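Truvidis Table Layouts – README

Shared 25 times | 3 comments

Welcome! Truvidis is a small collection of notes and pictures on marking out a work table with blue painter's tape, so that things get put down in the same spot day after day. I started it in February at our place in Akerside and I've had far more fun with it than anyone should have with a roll of tape.

Contents

513 pictures, 9 layouts, one plain text file of notes per layout. Last updated September 14, 2025.

Layout names are short: "alden" is the loose grid, "rallis" is the set of crossings. File names begin with the layout name, then a running number.

Crossings

Lay the first strip in one pull, press it down from the middle outward, then run the second strip straight over it. Don't trim at the overlap! The doubled patch comes out a bit darker and makes a lovely mark to line things up on. The strips don't have to meet square either – a skewed X works fine.

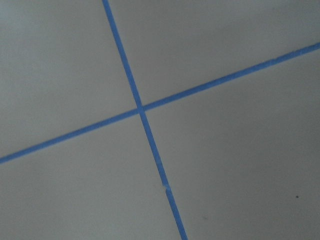
Two strips of blue tape crossing on pale gray.

Grids and flat items

Brown paper goes down first for these, then the tape. Laptops are my favorite thing to place on a grid, with the lid closed and the long edge level with you, because those straight sides show up a sloppy line right away. Books and trays do nearly as well (mugs are hopeless, sorry mugs).

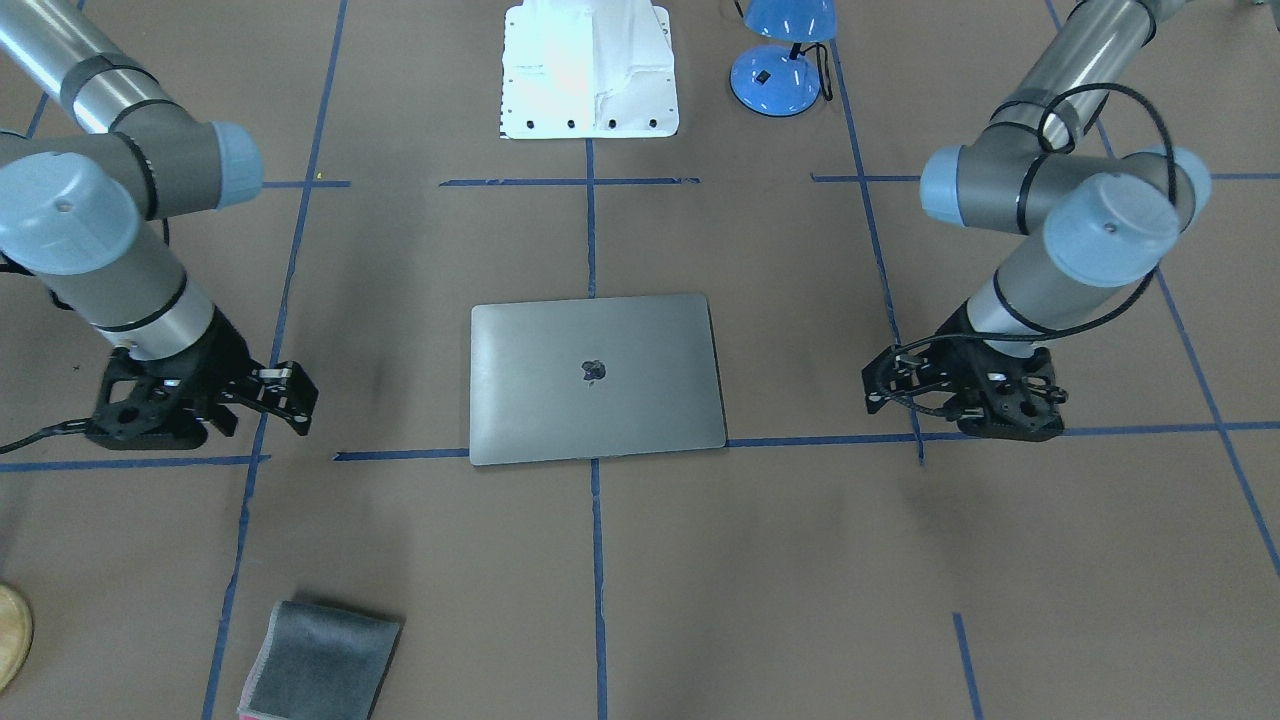
Genalyn Marquez wrote to ask whether the paper creeps when the tape is peeled and laid again, and said she gets better results changing both together. I've added her tip to the alden notes. Thank you, Genalyn!

Known gaps

No round tables yet. Layout 9 has pictures but its notes are only half written.

Corrections and new layouts are very welcome – send the pictures and notes together in one folder.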